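Workshop tips: keeping your picking software calm

These tips come from our small workshop, where we write the control and planning software for an arm that picks mixed household things from a metal bin. Most of them I learned slowly. Maybe they save you an evening.

Keep the bin in one place, also in software. We clamp ours to the table and store its position in one file only. Before, there were 2 files, and of course they did not agree.

Make the walls of the bin a little thicker in the planner than they are in life. Three millimetres is enough for us. The planner Stukasari then stays away from the metal by itself, and you can remove many special rules.

Let the cables exist for the planner. A simple fat tube around the wrist is good enough — it does not need to be beautiful.
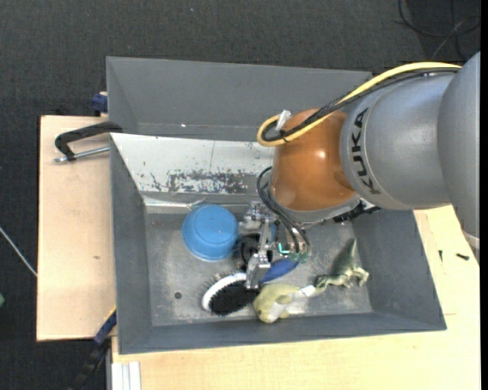

Why does the planner find a path one time and fail the next time, with the same start and goal?
Many planners search with random samples, so each run is different. Fix the random seed while you look for the fault, and give the search more time when you are finished.

Scratched metal is difficult for depth cameras. Take the floor of the bin from your model and throw away all points which lie under it. My colleague Rigoberto Manríquez does this before any grouping of points, and I copied him.

Write down every failed grasp with the picture and the planned pose together. Our log tool, Murnerell, has some 785 of them now, and I read them with my morning coffee. A long handle and a soft toy fail in very different ways, so give them separate names in the log.

Change one setting, then run again. If you change two — I still do it when I am tired — write both on paper.

Last edited 27/01/2024. The tip about gripper speed has moved to the Grellava page.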